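The documentary maker behind Bruta on patience, sound and a town that lost its cinema

Interview

The film runs 70 minutes and contains almost no music. Bruta, the second feature-length documentary from the small company Pleltico, follows one winter in Sukarville, where the only cinema closed and the people who used to go there had to decide what to do with the building. Its director, who also did the camera work and most of the editing, asked that we leave names out of this article, as the film itself does. We spoke in the morning, by telephone, with tea on both sides.

I asked first how the project started. "I went to Sukarville for another film," the director told me. "It was going to be about the river. I stayed in a room over the bakery, and every evening I saw people stop in front of the closed cinema and read the old posters. After four days I wrote to my producer and said, please forget the river."

The producer was not pleased at first. Money had been promised for a river, and the people who promised it wanted to see water. In the finished film there is one shot of the river, near the end, and I was told it stayed there out of politeness.
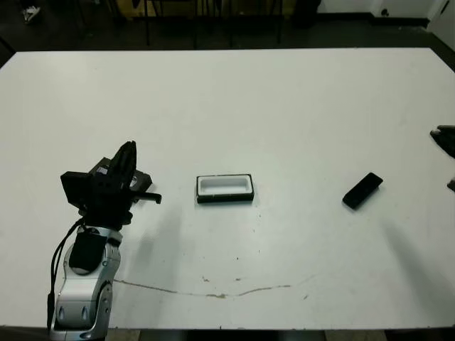 According to the producer, it was the sound which changed the mind of the funders. The first reel sent to them had no picture for its opening part, only the voices of people remembering what they saw in that cinema and who they sat beside. After they heard it, no more questions came about the river.

That opening is still in the film, a little shorter. I wanted to know if it was a risk to begin in the dark. "Of course. At the first screening a man went out to tell the staff that the projector was broken," the director said. "But a cinema is a dark room before it is anything else. I wanted the audience to sit in theirs and listen to people talk about another one."

The director recorded 189 hours of material, a number that was repeated to me with some shame. The editing took longer than the filming. For a whole winter the two editors worked in a rented flat above a tire shop, with the heating at one end and the computer at the other, and they changed seats at noon.

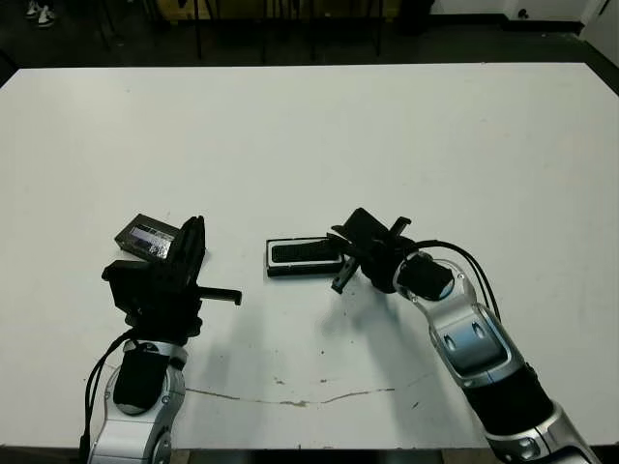
One editor remembers it differently and wrote to me afterwards that the hours were never the problem. The difficulty was that everybody in Sukarville was good on camera, so each cut felt like an insult to a neighbour. There was a barber whose story ran for most of an afternoon, and in the film he has less than a minute.

I asked the director about this barber. There was a long silence on the line. "He came to the screening in the town hall. He shook my hand and he said, you kept the part with the dog. So I think we are all right."

The town hall screening was the true premiere, although the festival programs say something else. Chairs were borrowed from the school and also from the church, and the colours did not match. The film was shown three times on the same evening because the hall is small, and the director stood at the door for each one and watched faces.

"A festival audience is generous, but they see the town for the first time. In the hall they were looking for mistakes. A woman told me I had put the post office before the bridge, and you cannot walk that way. She was right. I had changed the order in the edit for the rhythm, and I never thought someone would walk along with it." 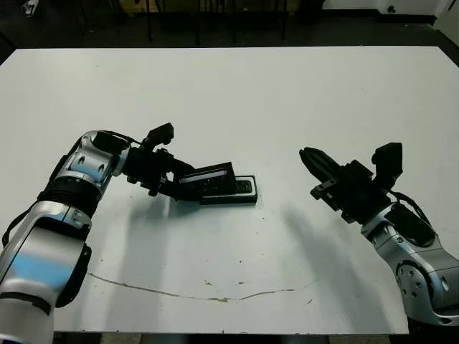

On working without narration

Bruta has no narrator, and no text on the screen except the title. This was not the plan. A narration was written and recorded, then removed in September, when the film was supposed to be finished already.

"I listened to my own voice explaining a man who was standing there and could explain himself," the director said. "It was a bad feeling. We took it out for one scene, then for the next one. In the end four sentences remained, and four sentences sound like an accident, so these also went."

What replaced it is mostly waiting. People finish their thought, look away, and sometimes begin again. Some viewers find these pauses hard. I must confess that in my first viewing I looked at my watch, and in my second I did not. 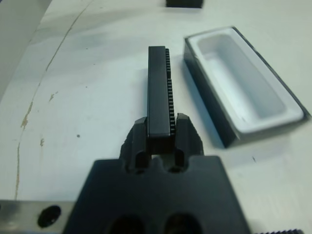

The director has the same trouble with other people's films and spoke of it openly. At home it is normal to stop a film and make a sandwich. For this reason Pleltico waited before offering Bruta online, and took it first to small halls and libraries, often with only one projector and a borrowed screen.

The next film is already in preparation. It has the working title Flanagan, after the ferry on which it will be shot, and I was allowed to know little more than this. There will be a crew of three, one of them for sound only. The river people, I was told, have been asked again for money.

"This time there will be water in every scene," the director said. "I have promised it in writing."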